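The Orange Page

Gallery notes by Bernadette Ambrose
Posted Aug 15, 2020

Welcome, or welcome back if you came over from the green glass page, which so many of you were kind about. It's the turn of the plastic bottle, and in particular the orange plastic bottle, a thing I have loved since I was small enough to be told to leave the cupboard under the sink alone. My grandmother's kitchen in Munau was brown and cream from top to bottom (curtains, tiles, even the bread bin), and the only bright things in it were the bottles. I would line them up on the floor by color while she peeled potatoes, and the orange ones always went at the front.

I grew up and went on lining them up, and so did Akosua Akolgo, whom I met over a box of old shampoo bottles at a yard sale in July, more years ago than either of us will admit. We both had a hand on the same one. She let me have it and I have been trying to pay her back ever since! Between us we now look after 793 household bottles, most of them on the Nakeck shelves in the back room at Plivden and the rest in boxes under my stairs, and 53 of those are orange. I know the number only because Akosua spent the summer on the new register, bless her, and reads me bits of it over the phone.

People ask what there is to see in a plastic bottle, and I always want to sit them down with a cup of coffee and start with the shoulders. A bottle's shoulders tell you how it wants to be poured. Then there's the waist, if it has one, and the place where your fingers are meant to go, and the way the color changes when the plastic gets thinner. Orange is the best color for this. Hold a good orange bottle up to a window and you'll find three or four different oranges in it, from something like egg yolk to something like a brick, and they move as you turn it. White bottles don't do that, and black ones certainly don't.

Then there are the labels. I can't read half of what is printed on ours, and it has never spoiled them for me. Small print has a look of its own in any alphabet, all packed into its little block, and I like to see how the designer made room for it. The big orange one in this first photograph has its small print in Chinese, in a block at one end of the label with the orange carrying on behind the dark characters. The label goes right across the middle, and up along the curve where the light falls the orange turns quite yellow, just as I was saying about windows.
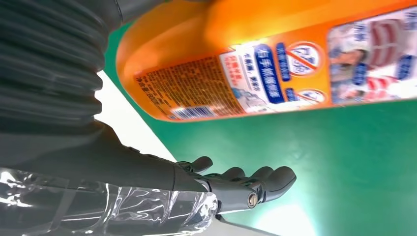
How do you get the dust off a printed plastic bottle without harming the label?
Use a soft dry brush first, then a barely damp cotton cloth on the bare plastic only, and keep the cloth away from the edges of the label.

I should add to that a little. The edges are where all the trouble starts. Water creeps in underneath, the corner lifts, and then a sleeve or a thumb catches it and you have a flap. I have ruined a lovely tall 700 ml bottle that way, a marigold sort of orange with a fish on the front, and I still turn it to the wall when Akosua visits. If a corner has lifted already, leave it be for the day and come back when you're feeling patient. We use a dab of Prins paste on the end of a cocktail stick, then a strip of baking paper over the top and a book on that. The cookbook with the broken spine has turned out to be just the right weight.

Sunlight is the other enemy. Orange fades faster than you'd believe, and it fades on one side, so that you turn a bottle round after a year and find you own two bottles, a bright one and a pale one, joined down the middle. My south window has a blind on it now. When we want to enjoy the light we lift the blind, have our look, and pull it down again, which makes a nice small ceremony out of a gray afternoon.

A word on sizes, as two of you wrote to ask. We don't go by size at all. Some collectors keep strictly to the 300 ml bottles, which do sit very sweetly in a row and fit on a bookshelf with room to spare, and I understand the temptation. But the big ones have the better shapes. Once a bottle gets heavy the maker has to think about how a person will hang on to it, and that's when you get the dents and scoops and hollows that Akosua calls "the handshake." She can talk about the handshake for an entire train ride. I have been on that train.

If you're starting out, start with what's in the house. Finish what's in the bottle, rinse it, let it stand upside down on the rack overnight, and put the cap back on loosely so the inside can breathe. Write down where you got it and the month, on a slip of paper kept nearby and never on the bottle itself. I used to pencil a number on the base of mine and I have regretted every one. Akosua's register has a line for the color in plain words, too, and those are a joy to read: "carrot," "carrot but older," "traffic cone," "the inside of a cantaloupe." I asked her to settle on a proper color chart once and she gave me such a look.

The neck is worth a look of its own, as on the bottle in the next picture. So often the neck is where a maker's color gives way and the light gets in. On this one it goes a pale orange and partly see-through, while the body stays as bright as you please, and there's a handshake for Akosua too, a slightly sunken one molded into the body. The printing runs along the length of the bottle in white, blue and red, with little dotted patterns in among it. I do like blue on orange. It's a bold thing to do and it nearly always works, and against that smooth green behind it the whole bottle fairly sings.
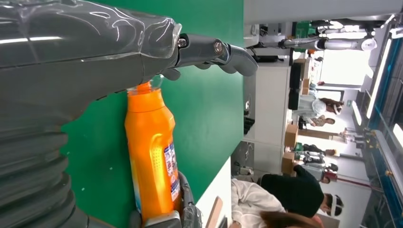 Orange bottle with white, blue and red label, lengthwise, green behind.

I have a soft spot for dotted patterns on labels. My guess is that they were easy to print and hard to get wrong, though a man at the Munau fair told me I had that exactly backward and kept me standing by his table for a good while explaining it. I came away with sore feet and a very nice yellow bottle at half price, so I can't complain.

Akosua would like me to mention that the register will be out on the long desk at Plivden for anyone who wants to leaf through it, and that she is still looking for orange bottles with their original caps. Caps go missing more than anything else. If you have a drawer of odd ones (and I think most kitchens do), please bring the whole drawer and we'll try them one by one. We've matched a few that way already, and there is no sound quite like the right cap going on.

Yellow is next. I've already started pulling them off the shelf and they're all over the dining table, so supper is on our laps for the time being.

Bernadette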